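Packing light, or my version of it

Right, so we're going to Venano for nine nights and I have sworn, on everything I hold dear, that I'm taking one bag. One! A small one, the sort that goes under the seat in front and not the sort that gets taken off you at the gate while a whole queue of people watches you dig out your tablets and your book.

I've said this before every holiday since we moved to Graltwood and every time I've ended up dragging the big brown case down the hill to the station with one wheel screaming. Last year I weighed it when we got home and had worn less than half of what was in it. There was a pair of heeled sandals in there. We were in the mountains.

So this time I started early, with the bag itself. I went for a Virken, the 28 litre one, after two evenings of reading reviews by people who cut the handles off their toothbrushes. It's got a proper clamshell opening so it lies flat like a suitcase, and a side pocket that takes a water bottle (a slim one, mind, my usual one won't go in). Empty it weighs 778 grams on the kitchen scales, which I was thrilled about until I put my washbag on afterwards and found that it weighed more. The washbag! I've since had words with myself about conditioner. 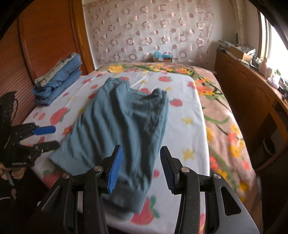

The clothes rule I've settled on is that everything has to go with everything else and nothing gets in for one evening only. It sounds easy until you try it. Tops were fine, I live in the same four anyway, and I've got one long linen dress that does for dinner and for sitting on the balcony with a coffee. Bottoms were where it all went wrong, and I dithered for most of Thursday. In the end it was the blue-teal shorts that won — gathered waist, so they're comfy on a long train and very forgiving after a big lunch — and the white denim ones have gone back in the drawer, where frankly they belong. I'd spill something on them by Milan.

Shoes: two pairs. Walking shoes on my feet, flat sandals in the bag. I did try to make a case for a third and got nowhere, even with myself.

Then there's the great rolling versus folding question. I was a roller for years. I rolled everything, I rolled pants, I thought folders were people who hadn't heard the news. But with a bag this shape I've found that folding flat in a stack works better, all the same width, with socks and small bits shoved down the sides. Rolled things leave gaps at the ends and then the whole lot shuffles about when you stand it up. I did a trial pack of each and the folded one zipped shut with no kneeling.

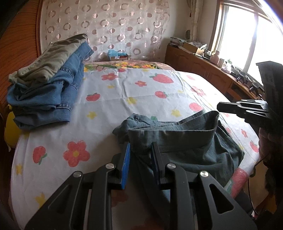
1,438 words · 6 min read for the full packing list, linked at the bottom

Laundry is what makes the whole plan work, so I've given it more thought than is probably healthy. We've got a basin and a balcony, and that will do. I'm taking a strip of solid soap cut off a bigger bar, plus one of those twisted elastic lines that needs no pegs. Mine came from Mellor, the hardware shop by the bridge, where it was hanging up next to the mousetraps. Wash at night, roll it in a towel and stand on the towel, hang it up, done by lunchtime if the weather's kind. Linen and thin cotton are brilliant for this. Anything with a thick waistband sulks for two days.

What I haven't solved is books. I know, I know, get an e-reader. I've had one, I left it on a bus and felt almost nothing. I want a fat paperback with sun cream on the pages, and a fat paperback takes up the same space as a jumper, and it can be chilly up there after dark. At the moment the plan is to wear the jumper on the plane and read slowly.

Full list is linked below if you fancy a nose. If anybody has been to Venano in April, do tell me whether I need a proper waterproof or whether I can get away with the thin one that folds into its own pocket. I've got a few days left to change my mind and I fully intend to use them.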